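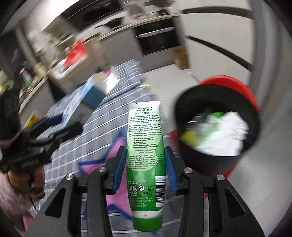 Project report, part 2: what we bought and what I'd do differently

So my half of the project was the money. Sotiris Liapis did the software and I got the spreadsheet, and I thought I had the easy job (I did not have the easy job!). We started in January with 1782 dollars from the department, and the plan was two hand-held grippers, so that two people could work at the same table.

First I asked for quotes. Skevex wanted 800 dollars for one finished gripper, and two of those would have left us 182 for everything else – no spare pads, no mounts, no storage. Alexiou sold kits, a lot cheaper, but you put the linkage together yourself. We went with the kits. I budgeted one afternoon for assembly and it took us most of a week, mainly the screws at the joints, which I kept tightening until the jaws wouldn't move.

The finger pads were my biggest planning mistake. I put them down as a one-time purchase, and they should have been a running cost. A set from Tenduvar is 28 dollars, and shipping is extra, so order several sets at once. We like the blue ones.

Test objects I almost left out of the budget completely. Most came from our own kitchens and bathrooms, things like a 75 ml tube of herbacin hand cream, and I spent 52 dollars on the rest. Tubes are great value, by the way: soft at one end, a hard cap at the other, and small print all over if you want to try reading labels later.

Still on my list for next term: a second set of straps, a proper case for carrying both grippers, and a line for return shipping, which Sotiris has now asked me for twice.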